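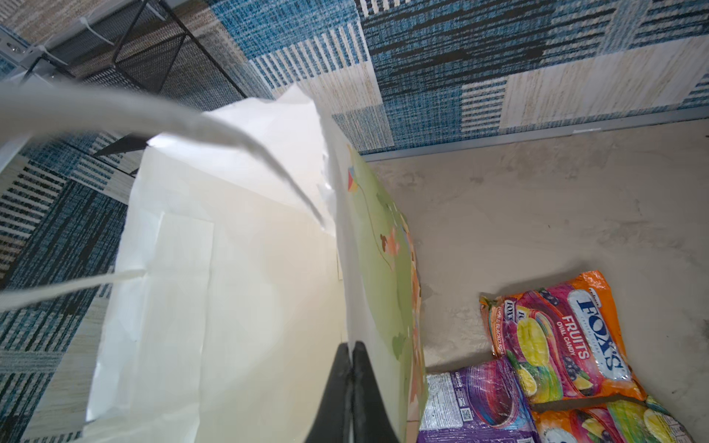

A paper carrier bag begins as one flat strip of paper. The strip comes off a large roll, is folded round and glued into a tube, and one end of the tube is folded over and glued to make the base. Almost everything else about the bag is there to deal with one problem: paper is strong when you pull it evenly and weak when you pull it at a single point. Look at where a twisted paper handle meets the inside of a white bag like this one. There is a folded rectangle of extra paper at that spot. It is called a reinforcement panel, or handle patch, and it is the part of the bag that does the hardest work.

What paper is made of

Paper is a mat of fibres. The fibres come from wood and each one is a tiny, flattened tube. In a paper mill they are mixed with a great deal of water, spread over a moving mesh, drained, pressed and dried. As the water leaves, the fibres stick to one another wherever they cross.

Long fibres cross more of their neighbours than short ones do, and so they make stronger paper. Bag makers usually choose paper with long fibres. It is called kraft paper. Kraft is the German word for strength. Kraft paper is naturally brown. White kraft paper has been bleached, which removes the brown colour from the fibres.

Grams and square metres

Paper is sorted by how much one square metre of it weighs. The unit is grams per square metre, shortened to gsm. Ordinary printer paper is often 80 gsm. Bag paper is usually heavier than that, and card is heavier still.

A heavier paper can carry more, but it is stiffer to fold and costs more to make and move. The designer picks the lightest paper that will do the job and then adds extra paper only where it is needed.

The twisted handle

Take a strip of thin paper and pull it from both ends. If one edge has a small nick in it, the strip tears across from the nick almost at once. Now twist a second strip tightly into a cord and pull that. It is much harder to break.

Twisting presses the layers of paper against each other. The layers grip by friction, and a weak place in one layer is held by the layers on either side of it. Rope made from cotton or hemp works in the same way. A round cord is also kinder to your fingers than a flat strip with a sharp edge.

The handle patch

Suppose the cord were glued straight on to the bag wall. The whole weight of the shopping would pull on two thin lines of glue, and the paper beside them would rip. The patch prevents this. The ends of the cord are glued between layers of paper, and the patch is then glued flat to the bag. The pull spreads out from the cord to the patch, and from the patch to a wide area of wall.

Engineers call this spreading the load. Snowshoes do it too, and so do the wide feet on a crane.

Pleats and panels

A bag has a front panel, a back panel and two side panels. The side panels are called gussets. Each gusset has a crease down the middle so that it can fold inwards, and this lets the bag lie flat in a pile before it is used. The same creases let you fold it flat again at home.

Printing is done while the paper is still flat, before the tube is made. The side panels can be printed as well as the front. The pale green one on this bag has a small red and blue kite on it, with a thin brown string. The artist has to work out where every fold will fall, or a picture may end up bent round a corner.

Test a bag yourself

Somtochukwu Igwe sent us the results of a test she carried out on a Monday at her kitchen table. She wanted to know how much difference a patch makes. She cut 2 equal pieces from an old paper bag and made a hole in each. She glued a square of spare paper round one of the holes and let it dry. Then she hung a small tub from each hole with string and added dry rice, a spoonful at a time — slowly, so that it did not drop in with a bump.

The plain piece tore at 388 grams. The patched piece held until 472 grams. She then tried a plain piece that had been wiped with a damp cloth. It tore at 58 grams.

Your numbers will be different from hers, as they depend on the paper, the size of the hole and the glue. Keep those the same for every piece you test, and put a tray underneath to catch the rice.

Why wet bags fail

The wet result is easy to explain. Fibres in paper hold on to each other through weak links called hydrogen bonds. Water gets in between the fibres and breaks many of these links, and the fibres slide apart. Frozen food can cause the same trouble, as water from the air collects on the cold packet and soaks into the base.

Words to know

Fibre: a very thin thread, in this case from wood.
Gusset: a side panel with a fold that lets a bag open out.
Gsm: grams per square metre, the measure used for paper weight.
Load: the force that something has to carry.
Reinforcement: extra material added to make a part stronger.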